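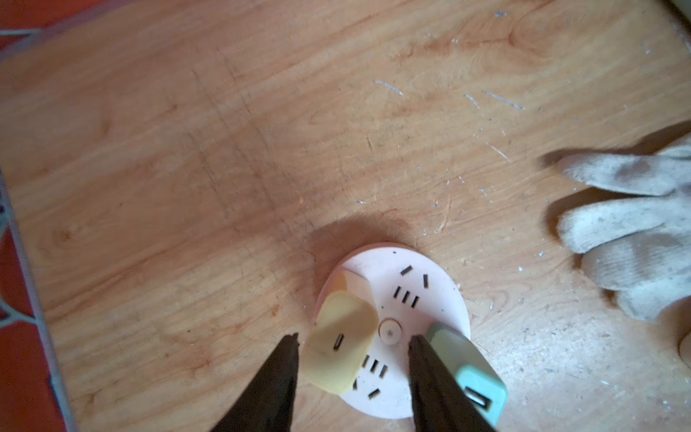
About Zeler

Zeler is a small repair and reuse shop for household electrical goods. We take in power strips, chargers, plug adapters and extension cords, sort them, check them, and sell the good ones at our counter on Penry Street. We opened in April with 2 workbenches and a borrowed meter. Since then we have taken in over 222 items.

Most of what comes to us was sitting in a drawer. People move house or change phones and the old chargers pile up. Everything gets wiped down and looked over for cracks, bent pins and frayed cords before it is plugged in. Items that fail go to Plernus for recycling – we do not sell them for parts.

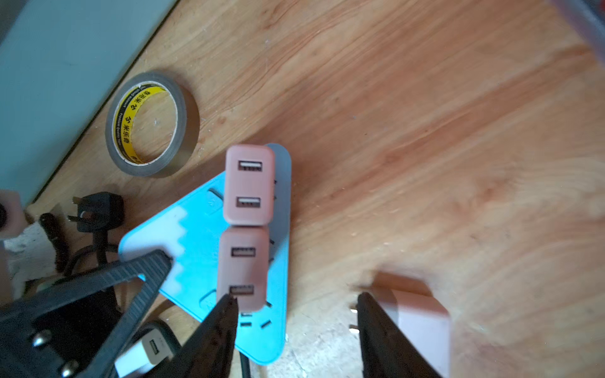 Pink USB chargers in a light blue power strip, with packing tape alongside.

Sorting is done by hand at the bench, and adapters stay with the strip they came in with until both have been checked. Clear storage boxes are for small things, wire baskets for anything with a long cord. Work gloves are kept at the bench as well.

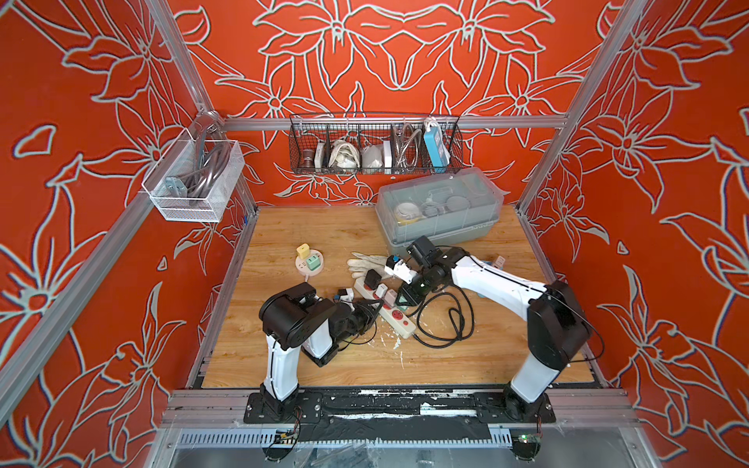

Checked items get a paper tag with the test date and a shelf number. We have 58 shelf spaces and they are usually full by the weekend. Schools and clubs can order sets through our Zultitz program, which supplied 114 power strips in its first round.

Drop-off is at the side door during shop hours. Please tape loose cords together and leave batteries at home. The shop will be closed Thu 2 July for stock count.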